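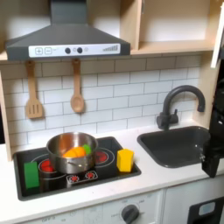 Play kitchen questions, answered

I've been writing about play kitchens on this site long enough that the same questions keep landing in my inbox, so I'm finally putting them all on one page. I'm Elis, I have two kids, and I have built, moved, scrubbed and re-screwed more tiny cabinets than I ever planned to. If your question isn't covered, the email address is at the bottom. I'm slow, but I do answer!

What age is a play kitchen good for?

Mine started at about 17 months, if pulling everything off the shelf and dropping it counts as cooking (I think it does). The real pretend stuff, where you're handed a bowl of soup and told it costs a hundred dollars, came closer to three. My older one is in school now and still drifts back to it when friends come over, mostly to run a restaurant with very strict rules.

Do I need one with a range hood and upper shelf?

Need, no. But I'd go for it if you have the wall space. My first kitchen was a low one with no top half at all, a hand-me-down from my friend Endang Jugah, and everything that should have been on a shelf lived on the stove instead. Once there's an upper part you get somewhere to put cups, and with a hood you get a place to hang spoons. The kids also love having a "fan" to switch on before they cook. Mine do the noise themselves. It's a loud noise.

Are printed buttons a letdown compared to real ones?

I thought they would be. I pictured a kid poking at a flat plus sign and wandering off in disgust. Nope! They press them all day long. Printed plus and minus buttons, printed dials on the cooktop, little bars that go up like a signal — kids fill in the rest. The only thing I'd say is that a printed panel takes more wear than you'd guess, so go easy with the scrubby side of the sponge. More on that further down.

If your child is really into turning things, look for one with knobs that click. My younger one is a turner and my older one is a presser, and I don't know what that says about either of them.

Lights and sounds, yes or no?

I'm on the quiet side of this debate, mainly for my own sake. I like burners that are already red in the artwork because they never run out of batteries at 6 a.m. If you do get an electronic stove, check that the battery door is somewhere you can reach without taking the back off. I once had to pull a whole kitchen away from the wall and remove 13 screws to swap two batteries. Thirteen! I put back eleven of them, if I remember right.

Metal pots or plastic?

Metal, if you can stand the clatter. Stainless steel toy pots wipe clean, they look like the ones on my own stove, and they don't get that cloudy, chewed look after a year. They also shine so nicely when you put something bright in them, and orange things look especially good, like a real sauce. Downsides: they dent if thrown down stairs, and they're noisy on a hard floor. A rug under the kitchen fixes most of the noise. I have a cheap flat one that I take outside and shake on weekends.

For a kid under two I'd start with plastic or felt and bring the metal in later. Toes will thank you.

What about utensils?

A slotted spatula and a spoon, both wood, will get you through years. I keep buying whisks and ladles and pizza cutters, and what gets used is the spatula and the spoon. Check the slots and edges with your fingertips when they arrive, and give any rough spots a quick rub with fine sandpaper.

Please hang them up! This is my one hill. If the spoons hang above the stove, the kids put them back there, more or less. If they go in a drawer or a bin, you will find them in your bed. If your kitchen didn't come with hooks, small screw-in cup hooks are fine on thick wood, but drill a tiny pilot hole first so the wood doesn't split. On thin panels I'd use the stick-on kind.

How do I get a tile backsplash look?

Lots of people ask this one. Peel-and-stick paper in a white subway pattern is what I'd use. Measure the opening, cut the sheet a little big, and work from the middle out with an old gift card. Then trim the edges with a sharp blade (kids somewhere else, please). Line up your first row with the countertop and not with the side panel, even if the side panel looks straight. Mine wasn't, and I had tiles running downhill for a whole year before I redid it.

Go for the version with thin gray grout lines if there's a choice. Plain white shows every fingerprint, and the gray hides the tiny gaps where two sheets meet.

How do you clean it?

Warm water, a drop of dish soap and a soft cloth for nearly everything. Wring the cloth out well before it goes near bare wood edges, especially plywood, which soaks up water and gets fuzzy. Glossy black cooktops show smears like nothing else, so I go over ours a second time with a dry cloth. For crayon I use a white eraser before I try anything wet. Stickers come off with a hair dryer on low and some patience.

I don't use bleach sprays on any of it. I tried one on a printed panel years ago and took half a dial off.

How much play food is too much?

We were at the point where I couldn't see the countertop, so I started rotating. I split everything into 4 bins and only one is out at a time. When they get bored, I swap. It feels like a birthday every time and costs nothing. A good starting set for me is a couple of vegetables, bread, something that passes for eggs, and a big pile of loose bits to stir. Felt scraps, big wooden beads or pom-poms all work for older kids. Keep the small ones well away from babies.

Which brand should I buy?

Ha. I get asked this more than anything, and I don't do rankings. Kitchens get changed so often that whatever I say will be wrong by May. Look at how thick the panels are, whether the doors have a soft stop or a gap for fingers, and whether you can order a replacement part. And look at secondhand listings first! People sell these when their kids hit seven or eight and they're often in great shape.

Does it have to be attached to the wall?

Yes, please do it. Anything with a tall upper half can tip if a kid climbs on the counter, and at some point a kid will climb on the counter. If the strap is missing from a used one, a furniture anti-tip kit from the hardware store will do the job. Screw into a stud.

Can I email you a picture of ours?

I'd love that. Send it to elis at the site name, and tell me if it's okay to share it. Messy ones are very welcome — I like seeing what's in the pot.

Page last updated Thu 10 September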